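Introduction to Robot Manipulation
Handout 10: Recording demonstrations with the hand-held gripper
Instructor: Oluwatosin Idahosa
Revised Jul 8, 2024

Read this before your lab slot. Bring your notes from Handout 9, because the naming rules for recordings are in there and are not repeated.

1. Goal of this lab

Each team records a set of demonstrations of one task: pick up an object from the tabletop and place it in the mesh tray. The recordings are the training data for the policy you will fit in the next assignment. You need 200 usable demonstrations per team. A demonstration that breaks one of the rules in section 4 does not count toward the total.

Teams are Lolitetti, Plonolham, Biswas and Rultier, same as in the February project. If you changed teams after that project, use your new team name in the file names.

2. What counts as one demonstration

A demonstration starts with the fingers open and the object resting on the table, and ends with the object released in the tray and the fingers open again. Start recording before you move. Stop recording after the fingers have been still for 2 seconds.

Do not pause in the middle to think. The policy learns the pauses along with the motion, and a policy that has learned to pause over the object may never close the fingers. If you lose your place, throw the recording away and start again.

3. Approach and grasp

For a box, almost any approach from above will do as long as the fingers line up with two opposite sides. Cylinders need more care. A cylinder lying on its side can be taken across its width or, if it is short enough, by its two ends. For this lab we always grasp across the width, close to the middle of the length.

Before you go down, turn your wrist until the fingers sit on either side of the object and the line between them crosses its long axis at close to a right angle. Then lower and close. If you close at a slant, one finger touches first and the cylinder turns or rolls. Sometimes the grasp still holds, but the object ends up at an odd angle in the fingers and the release is hard to control.

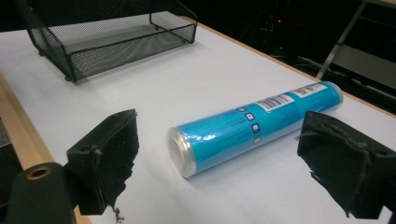

Figure 1. Blue wrapped cylinder between the open fingers, before the grasp. The mesh tray is at upper left.

Shiny wrapping is a second difficulty. The highlights move across the surface as the camera moves, and a policy trained under one light setting can do badly under another. Record half of your set with the overhead lights on and half with only the side lamp. Write down which is which in the log.

Check the foam padding on the fingers at the start of your slot. Torn edges are acceptable. If the foam has come away from the flat part of the contact face, tell me and I will replace it. Do not trim loose strands in the middle of a set, as this changes how the fingers look in the camera view.

4. Rules for a usable recording

Vary the starting position and direction of the object. Move it after every demonstration, including when the last one went well.

Keep your other hand out of view.

Leave the tray where it is for a block of 28 demonstrations, then move it and begin a new block. The last block will be shorter.

If the object slips and you recover it in one smooth motion, keep the recording and mark it "recovery" in the log. If it leaves the table, discard the recording.

5. The log

One line per demonstration: recording number, operator initials, light setting, tray position, remarks. Most remarks will be blank. Last term two teams filled in their logs from memory at the end and could not match them to the files, and both had to record part of the set again.

6. Questions to discuss in your write-up

Why might a set recorded by one operator train more easily than a set recorded by four, and what would you expect to lose?

Your camera moves with the fingers. What information about the tray is missing when the object is being grasped, and how could the policy make up for it?

Suppose every cylinder in your set was placed pointing in the same direction. Describe a test that would show the problem.

The write-up is two pages at most, without the log. Attach the log as a separate file. The next handout covers cleaning the data and splitting it into training and test sets.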